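Rapport d'étape à la Fondation Prevus
Atelier textile de Jarnmont, accueil et remise en état du linge
Rédigé par Brynhildur Nørgaard, 10 mars

Chère Rongrong Xiong, chers amis de la fondation,

Vous m'aviez demandé une page, et je sens déjà que je vais déborder un peu (vous commencez à me connaître !). L'hiver a été bien rempli à Jarnmont et j'aimerais vous raconter où en est l'atelier depuis la rentrée de septembre, avec ce qui marche, ce qui traîne et ce que nous pensons faire de la deuxième partie de votre subvention.

Commençons par le local. Vous vous souvenez sans doute de l'ancienne boulangerie de la rue Xue, que la commune nous prête avec ses murs beiges et sa lumière un peu jaune dont tout le monde se plaint sauf moi. Nous avons gardé une bonne partie de ce qui s'y trouvait, y compris de vieilles affiches de viennoiseries, et je dois avouer que trier des chaussettes devant une brioche fourrée donne faim bien avant midi. Le chauffage a été réparé en janvier par l'entreprise Fedville, et les réparations sont restées dans l'enveloppe prévue.

Pour le linge lui-même, nous avons reçu 300 kilos depuis septembre, surtout des particuliers, et un peu de l'internat. La plus grosse surprise, ce sont les petites pièces : chaussettes, gants, serviettes, chiffons de toutes sortes. Nous avions bâti le projet autour des draps et des vêtements de travail, et voilà que les petites choses occupent la moitié de nos matinées. Hongjun Mao a donc revu toute l'organisation du tri. Chaque pièce est maintenant prise une par une, regardée des deux côtés, puis rangée selon la matière et l'usure. C'est lent, je ne vais pas vous dire le contraire, mais nous renvoyons beaucoup moins de lots mal classés qu'en automne. 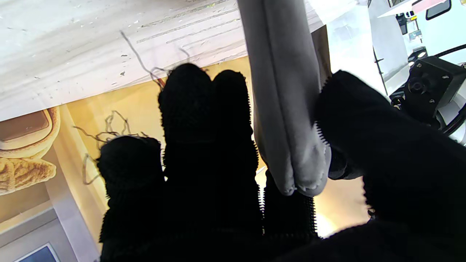
L'usure est d'ailleurs le sujet qui nous a valu les discussions les plus animées. À partir de quand une chaussette part-elle au chiffon ? Hongjun est sévère, moi beaucoup moins, et Lorcan Lynch, qui nous a rejoints pour la couture, sauverait n'importe quoi. Nous avons fini par écrire une règle simple : un bord un peu effiloché se reprend, un talon percé se reprise si la maille tient encore autour, et tout le reste devient chiffon ou rembourrage. La fiche est affichée près de l'entrée et elle a déjà été corrigée deux fois au stylo, signe qu'on la lit.

Les ateliers de reprisage du jeudi ont bien pris. Nous avons compté 136 participations, avec des habitués qui viennent presque toutes les semaines et des familles qui passent une fois, pour un genou de pantalon. Le groupe est limité à 20 places et il nous est arrivé de refuser du monde, ce que je n'aime pas du tout. Lorcan propose d'ouvrir un second créneau en fin de journée, et je soutiens son idée de tout cœur.

Du côté des difficultés, il y en a deux. Les fils, d'abord ! Il s'en perd partout, ils s'accrochent aux pièces suivantes et se retrouvent dans les sacs déjà fermés. Nous balayons davantage, mais il faudrait un vrai aspirateur d'atelier. Ensuite, les plans de tri ont vécu, et Ximeng Qian souhaite remplacer les plus fatigués avant l'été. Elle a demandé des devis et nous vous les transmettrons dès qu'ils seront complets.

Nous aimerions donc consacrer la suite des fonds à ces deux achats, puis à 6 mois de créneau supplémentaire pour le reprisage. Si cette répartition vous convient, un simple mot de votre part nous suffirait pour passer les commandes. Et si l'envie vous prend de venir voir l'atelier un jeudi, apportez donc une chaussette trouée, Lorcan s'en occupera pendant que je fais le café.

Avec toute notre amitié et nos remerciements,
Brynhildur Nørgaard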